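Flusside Help > Home and Workshop > Wood and Finishes

Glued-up maple board has started to cup, can I flatten it without a planer?

Posted by maplehead46 in September

I have a maple board made of wide planks glued edge to edge. It sits on top of a steel table and gets used as a work surface for small stuff, mostly sorting and stacking blocks and other little printed shapes. The board is 110 cm long and was flat when I bought it. It came from Ladus with a thin oil finish on it and I have not put anything on it since.

Over the summer it picked up a cup across the width. If I lay a straightedge across the middle there is a gap of 5 mm at the center. The long direction is still straight. When I push down on one edge the other one lifts, and a cylinder that I stand up near the edge leans enough to notice.

I don't own a planer and the board is too wide for the one at my brother-in-law's place anyway. I have a belt sander, a random orbit sander, clamps, and a hand plane that I am not good with. The seams between the planks look tight and I can't feel any ridge when I run a fingernail over them.

What I want to know:

Can it be flattened by clamping or weighting it, or does it have to be sanded down?

Should I screw it to the table?

Does it need finish on the bottom? The bottom feels drier and rougher than the top.

37 people found this useful

petano_shop
Member, 46 posts

Don't sand it yet. A cup like that in a wide glued panel is usually moisture. One face took on water or gave it up faster than the other, and the face with more moisture in it got wider. If you sand it flat now and the moisture evens out later, you will have a board that is cupped the other way and thinner too.

Take it off the table and look at which way it is cupped. From your post I think the hollow side is up, which means the top is the drier face or the bottom has taken on damp. Solid metal under a board keeps air from getting to the bottom, and in a humid room that face can stay damp for a long time even if it feels rough and dry to the hand.

Stand it on its long edge, or lay it on four sticks of the same thickness so air gets to both faces. Leave it a couple of weeks indoors away from a heater or a window. Check it with the straightedge every few days and write the gap down. Mine went back most of the way on its own. If yours stops improving, put it on the sticks with the hump up and set some weight along the middle. Go easy. Too much weight can open a seam.

When it is as flat as it is going to get, oil both faces and all four edges. Same oil, same number of coats. The bottom matters as much as the top. Don't forget the end grain, it drinks a lot more than the faces do.

If there is still a millimeter left after that, sand it. Work diagonally with the belt sander from both directions, then with the grain, then finish with the random orbit. Pencil lines all over the surface will show you where the low spots are.

jiang_bench
Member

Agree with the above about waiting. On the question of screws, yes you can fasten it down, but not tight in every corner. Maple moves across the grain with the seasons and a wide board needs somewhere to go. Fix it firmly along the center line and use slotted holes or washers in oversized holes toward the two long edges, with the slots running across the grain.

If your table already has holes in it you are in luck, you can come up from underneath and leave the top clean. I keep mine on a blue perforated table and that part is easy.

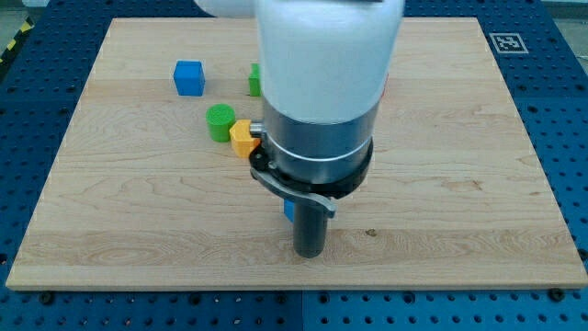

I would also put thin spacers between the board and the metal so there is a gap for air. Strips of cork or a few plastic washers will do it. Use the same thickness everywhere or you will just build in a new rock.

Small knots and a bit of dark line in the grain are normal in maple and have nothing to do with cupping. Leave them alone. If a knot is loose, run some thin glue into it before you sand.

One thing I would skip is wetting the hollow side with a damp towel. People suggest it all the time. It does work for an afternoon and then the board goes wherever it wants.

dustpan
New member

just flip it over and use the other side

maplehead46

Thanks all. Flipping it makes it rock in the middle, I tried that first. It is up on sticks now and the gap has gone from 5 mm to a little under 4. I'll oil both sides once it stops moving and then look into the slotted holes.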